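What I Learned About Robot Budgets at the Werville Open Day

Apr 18, 2025
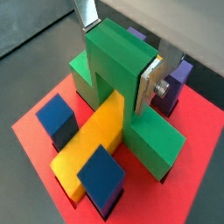
So I finally made it to the open day at the Stison training center in Werville! I'd had it on my list since January, when our little workshop started talking seriously about getting a robot arm. We make display stands and small fixtures, and there's a lot of picking things up and putting them down in our day. I went with a notebook, a list of nosy questions and a sandwich (the cafe was closed last year, and I remembered).

The place is bigger than it looks from the road. You sign in, get a paper badge, and then you're pretty much free to wander between the benches. I headed straight for the block-handling bench and stayed far too long. It's colored plastic blocks on a red mat, and the gripper has two metal fingers that close on either side of a piece. I got completely hooked on the green Z-shaped one. It was standing upright with a finger against each side of its column, and a long yellow block was tucked in under it, with blue cubes close by. Our own parts are awkward like that, with bits sticking out where you'd like to grab, so I started scribbling about fingers right away.

And fingers are where my budget was wrong. I had one line for "arm" and one line for "everything else," and the everything else was a joke. The staff at the bench told me to price the gripper by itself, then a second set of fingers, then the mounting parts, and then whatever table it's all going on. The fingers they'd had made for a Mikkelsen gripper came to $663 a set. I had written down zero!

After that I sat in on the planning talk, which was in a stuffy room upstairs but worth it. They handed out a worksheet from a shop in Geltum that had gone through all this already. That shop put aside $2000 for training and spent $1217 of it, then used the rest on spare cables and a better work light. I liked seeing real numbers from a small place. Most of what I find online is either for giant factories or for hobby kits.

They also said to ask for 3 quotes and to send every seller the same sample parts. I'd been planning to send drawings. Now I'm boxing up our worst pieces, including the bent bracket that falls over if you breathe on it.

One thing I'd have liked more of was talk about renting. It got maybe five minutes at the end, and the handout only had a phone number. I did ask about used arms too, and was told to check what the service contract covers before getting excited about the price. Fair enough.

Parking was free but tight, so go early if you drive a van like mine. The coffee was good and the cafe was open this time, so the sandwich came home with me. I've got the worksheet spread out on the kitchen table now and I'm redoing the gripper lines tonight.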